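3.2 Play materials in the waiting rooms

We turn now to the smaller of our two questions, which is how families pass the time before they are called in. Readers who have sat with a restless four-year-old in a clinic will know that a wait can feel a good deal longer than the clock says, and we came to this part of the study with plenty of sympathy for the parents. The Prarnow and Merent clinics both keep a low table stocked with building bricks, picture books and crayons, and over the month of September we spoke with 110 families across the 2 sites. 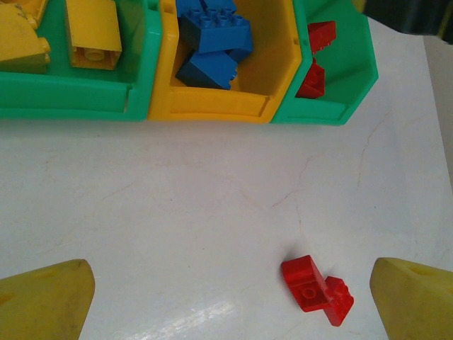 Figure 4. A red toy building brick on a white tabletop.

Parents at Merent were the more generous with their time, perhaps owing to the larger room and the better chairs, and 46 of them stayed on after the appointment to finish talking with us – a kindness we had not expected. Many told us that bricks held a child's interest longer than books did, though several added that this depended on whether another child was already playing. The crayons drew mixed feelings, mostly to do with sleeves. We return to the matter of shared play in Section 3.4, where the longer interviews are taken up.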